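Kettle alcove: cord length and water near the outlet

mmarras
Replacing the counter in a kettle alcove, 90 cm wide, closed in by a cabinet on one side. The outlet goes in the backsplash. Two questions. How much cord should be left out on the counter, and does the backsplash need sealing along the bottom?

cellcombe
Seal it. Clear silicone, one bead, full width. As for the cord, wind the excess under the base if the base has a cord channel. The Zestby ones do, most cheap ones don't.

Ermanno Farina
Disagree on winding it all up. A tight cord pulls the base toward the wall when you lift the kettle. Leave enough for a loose curve behind it.

cellcombe
A loose curve ends up lying in whatever gets spilled. I have replaced 2 bases for that reason.

Ermanno Farina
Then wipe the counter. Spills come from the glass side if you pour away from the base.

cocco_b
Is the outlet height fixed? I would move it above the backsplash and skip the argument.

mmarras
Fixed. The strip is low and the box is already cut in. Same layout as these:
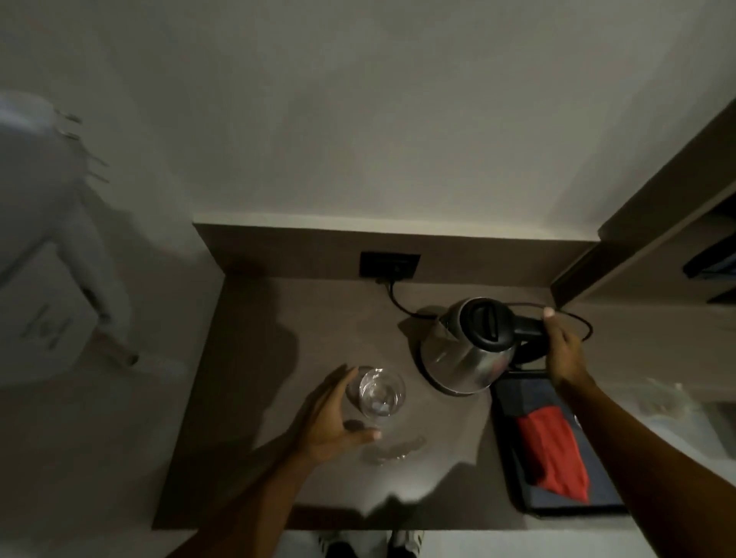
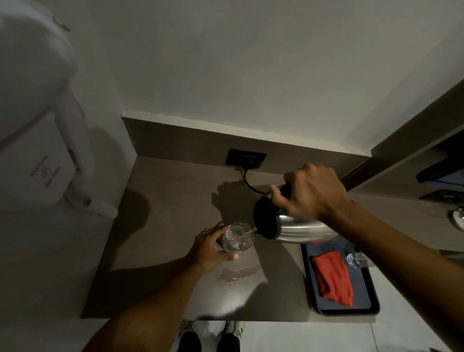
Ermanno Farina
Outlet height matters less than where you pour. I keep the glass on the counter and hold it low with the free hand, never over the base. In the second one there is a small puddle by the glass, toward the front, and the outlet is back in the strip with the cord curving off to the right. I would leave that arrangement alone. Check that the counter is level or falls slightly forward.

cellcombe
Level, fine. Forward fall, no. It drips down the front edge and swells the core if the edge isn't sealed. I still say shorten the cord.

mmarras
Going with level, silicone on the back joint and both edges. Will measure the cord on Wednesday.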